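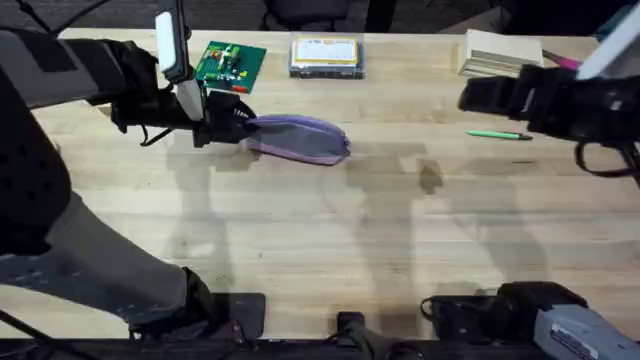 From the harbor office: the Dustulent is home

Those of you who came down to the Grotton pier on Saturday will already know how it ended, and I am sorry if some of this is old news to you, but a good many of our readers have moved inland or are at sea themselves and have been writing to ask for the whole story. So I am going to take my time over it, with a cup of coffee at my elbow, and try to set it down in the right order.

The Dustulent, as most of you know, is the little bulk carrier that has worked out of Grotton for as long as I have been putting this newsletter together. She left in January with a cargo of bagged cement and a crew that included several people from our own chapel and our own street. She was not a lucky ship this winter. Two days short of her port she lost her main engine in heavy weather, and for a day and a night she drifted with the wind pushing her toward the shoals off Drirkholm, which anyone who has sailed up there will tell you is a bad piece of water even in summer.

I first heard of it at ten past four in the morning, when the phone rang in the hall and it was the shipping agent at Sönmez asking whether I had numbers for the families. I had most of them, in the green book, and between us we found the rest before it was light. I want to thank everybody who picked up the phone at that hour and was kind about it. I know what it is to hear it ring in the dark.

What we knew that first morning was very little. The ship had power for her radio and her lights, but none for the propeller. The anchor had been let go and was dragging. A tug had been sent, but she had a long way to come, 187 nautical miles into a head sea, and tugs are not fast at the best of times. There was a fishing boat closer by that stood off all night to keep the Dustulent company, and although there was not much she could have done in those waves except pick people up, several of the crew have told me that seeing her lights come up over the swell, then go, then come up again, did them more good than anything.

The chief engineer on board was Saeed Rezaei, whom many of you will remember from the summer supper, when he fixed our tea urn with a butter knife and then stayed to wash up. He and his second spent nineteen hours below working on the fuel system. I asked him to explain to me what had gone wrong and he did, very patiently, twice, and I have to confess that I still only half follow it. There was water in the fuel, and the rolling of the ship had stirred up the muck at the bottom of the tank, and every filter they put in was choked again in minutes. They cleaned them by hand and put them back, and cleaned them again.

"You can't think about the rocks," he told me. "You think about the filter you're holding. Then you think about the next one."

A little before dawn on the second day they got the engine to run. It would only run slowly, and it stopped twice more, but it took the strain off the anchor, and the dragging ended with the ship 2000 yards from the nearest of the shoals. The captain says he would rather have had more. The tug reached them at breakfast time and had a line aboard on the third try, and by evening they were tied up behind the breakwater at Drirkholm with everybody on their feet. One of the deckhands had a broken wrist and the cook had scalded his arm, and both were seen at the clinic there and are mending nicely.

Now a word about the people of Drirkholm, who had never met any of our crew and had no reason to put themselves out. They opened up the school gymnasium and made up beds. The bakery sent over bread every morning for as long as the ship was there, and would not take a penny. One lady, who has asked me not to print her name, did the crew's laundry in her own kitchen, and if you have ever smelled a boiler suit after two days in an engine room you will understand what that means! We have sent a card signed by all the families, and if you would like to add your name to the second one (the first filled up, front and back) it is on the table in the reading room until the end of the month.

The ship stayed on at Drirkholm while the tanks were pumped out and cleaned and the surveyors went through her from end to end. There will be an official inquiry, as there always is, and I won't get ahead of it here. I will only say that several of the crew have been asking the same thing I asked, namely where that fuel came from and who tested it, and I hope the answer gets written down somewhere that other ships can read it. We have had a few letters on the subject already. Please keep them coming, but do sign them, as I can't print the ones without a name.

And so to Saturday. The Dustulent was due on the noon tide, then on the three o'clock, then we were told it might be dark before she came in. People stayed. Somebody fetched the folding chairs from the hall and somebody else brought soup, and the little ones ran up and down the pier until they were worn out and had to be carried. She came round the end of the breakwater at twenty to six with all her deck lights on. I don't think I was the only one who had trouble seeing her properly.

I had meant to make a short speech on behalf of the newsletter and had it written on the back of an envelope, but by the time the gangway was down there was such a crush of families that I put it back in my pocket, where it still is. It wasn't a very good speech. Mostly it said welcome home.

A few practical things while I have you.

The relief fund for the crew's lost wages is still open. Sönmez has paid everyone through the end of the voyage, but there is a gap before the next sailing, and it falls hardest on the younger hands. So far we have had 63 gifts, a number of them from people who can't easily spare it, and we are very grateful. Envelopes can be left at the harbor office any weekday morning. If nobody answers, knock at the side door, as the bell on the front has given out again.

The reading room is looking for warm socks, gloves and paperback books for the ship's locker. Large print is welcome. We have plenty of westerns, thank you, and could do with something else.

The families' coffee hour carries on at ten on Wednesdays and is open to anyone with somebody at sea, on whatever ship. Several people told me they had stayed away because their own son or daughter or husband wasn't on the Dustulent, and they didn't want to intrude. You wouldn't be intruding. Please come and have some cake.

Lastly, the phone tree. We learned that night that our list was out of date in more places than I care to admit, and two families heard the news later than they should have. I have had 100 new forms printed and they are in a box by the door. Take one, fill it in, and put down a neighbor's number as well as your own, in case you are out or asleep with the phone off. It takes five minutes, and I will type them up myself over the next couple of weeks, so please write clearly, particularly your sevens.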